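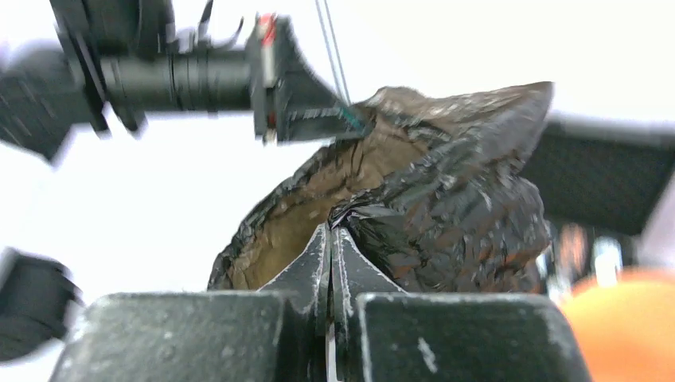 HULLCOMBE, 24th September. The shared workshop in Hullcombe will show its two-arm build, named Porkis, to visitors in October. The project was started by Kulsoom Bugti and Gerardo Evangelista, two members who wanted a robot for the small jobs of the house, and first of all for handling trash bags.

"A bag is a difficult object for a robot," said Ms. Bugti. "It has no fixed shape, and each time it folds in another way. One arm must hold the bag while the other arm looks for a good place to take it." 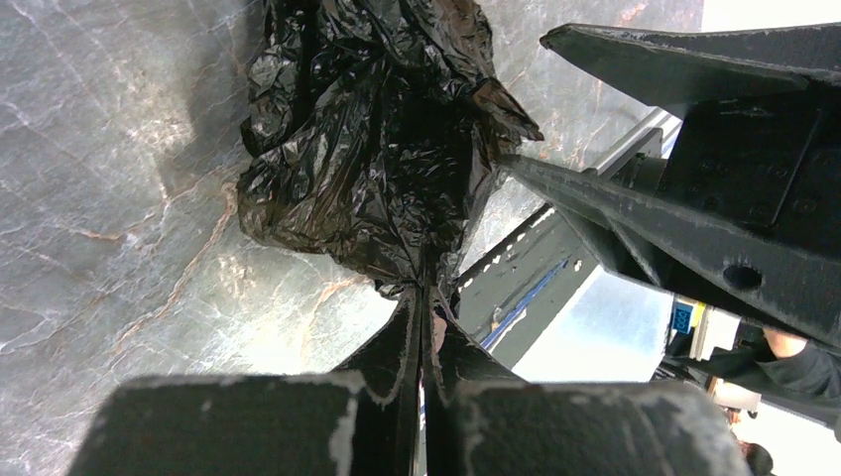

The present work is on the neck of the bag. The members want one gripper to keep the neck closed and the second gripper to come from the side without pulling the plastic. The group has made 404 attempts with bags until now, and it keeps notes on every one of them.

The parts for the build have cost 2259 dollars, paid by the members themselves. Rosario Monti is writing the control program, which will be shared free of charge when the instructions are complete.

The showing is open to all, with 40 places. Persons who wish to attend are kindly asked to write their name on the list at the workshop desk, or to speak with Sunita Haverford, who is also the contact for the press.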